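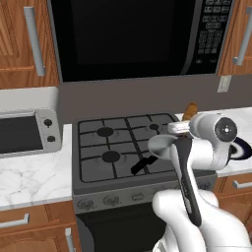
Bondum Barking Log – Read Me First

What you have downloaded

A folder of notes on dogs that bark when left alone, kept by their owners and tidied up by me. Each row is one absence: the owner went out, the dog had opinions, a recorder on the hall table took them down. The first notes date from 2010, when the project was a spreadsheet called Ollau and had one dog in it. That dog was mine. He is the reason for the project and also the reason I moved.

The current release is dated Tuesday, December 19, 2023 and replaces the September one, which had the morning and afternoon columns swapped. If you built anything on the September files, my apologies to you and to your neighbors.

What is in the folder

absences.csv – 1000 rows, one per absence
dogs.csv – 200 rows, one per dog, with age, rough size and breed as the owner understood it
advice.txt – what owners were told to try, and when
rolland.py – a small script that joins the first two files and complains about the third

Columns that need a word of warning

minutes_to_first_bark is blank when the dog never barked. Blank is good. Please don't fill it with zero, as one early user did before announcing that every calm dog in the set barked instantly.

trigger is the owner's guess. "Mail carrier" is popular. So is "nothing," a word that covers squirrels, the elevator, and a leaf.

breed should be treated as fiction with some basis in fact. "Mostly terrier" appears in four spellings, and I have left them all alone.

treat_used is yes or no. It does not record who ate it.

How the notes were made

Owners left the house as they normally would, keys and coat and all, and stayed out for as long as they had planned to. Nobody was asked to leave a distressed dog longer for the sake of a row. Where a dog was howling, drooling or chewing at the door, the owner was told to stop the absences and see a vet, and those dogs are marked "withdrawn" in dogs.csv.

The advice was dull on purpose: a walk first, a stuffed chew, curtains closed on the street side, and practice departures starting at a few seconds. Shouting through the letter slot was not advised. It is recorded 50 times.
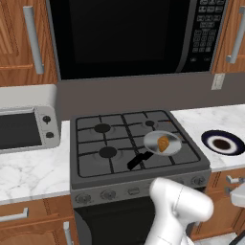
Can I use this to prove that a chew toy stops barking?

The log can't carry that much weight. Owners who remembered the chew also tended to remember the walk, and the two columns are hard to pull apart.

Known problems

Small dogs are overrepresented, mainly because apartment walls are thin. Two recorders picked up the dog next door, and those rows are flagged in Bristik format, meaning there is an asterisk and you have to notice it. Old dogs who sleep all day make everyone's training look brilliant.

Use and credit

Free for study, teaching and settling arguments at home. Credit the Bondum Barking Log and give the release date. Corrections are welcome – send the row number and the reason, and leave the audio out of it. I have heard enough.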